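Ostix, Lumville site
Station partners for the mixed goods line (day shift, 34 hours per week)

We are looking for people who will work next to our robot arms and teach them the handling of small articles. Until July all of this work was done by hand. Now the arms take a part of the lifting and placing, and the job of our packers has changed with it. Of the 17 packers in the old team, all were offered training, and most of them are today at the stations.

Your work at the station:
Put the articles on the cloth in the order of the task sheet.
Guide the arm through the first picks of each new article.
Write down every failed pick, with your own words.
Stop the arm when you are not sure. You do not need to ask permission for this. 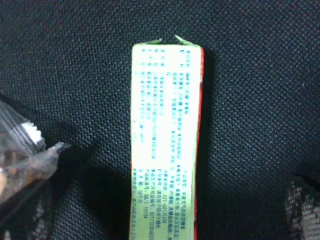
The articles change often, so you must like variety. One task can be with packaged food, the next with household things. Soft and shiny wrappers are more difficult for the arm than for the hand, and your notes help us to decide which articles should stay with the people.

We want to be open about what is less pleasant. The work has less walking than before, but more waiting and more looking. Some colleagues missed the old rhythm. For this reason you change station every 80 minutes, and the pace is set by the team, never by the machine.

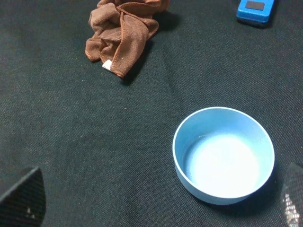 You do not need experience with robots or programming. You need patience, steady hands and enough English to write a short note. Training is four weeks with full pay, led by Daniyal Rajput.

Please send a short letter to Radek Machala, Ostix, Lumville, with the reference 555. A résumé is welcome but not required. Last day for applications is Sat 16 November. Every person who writes to us will receive an answer.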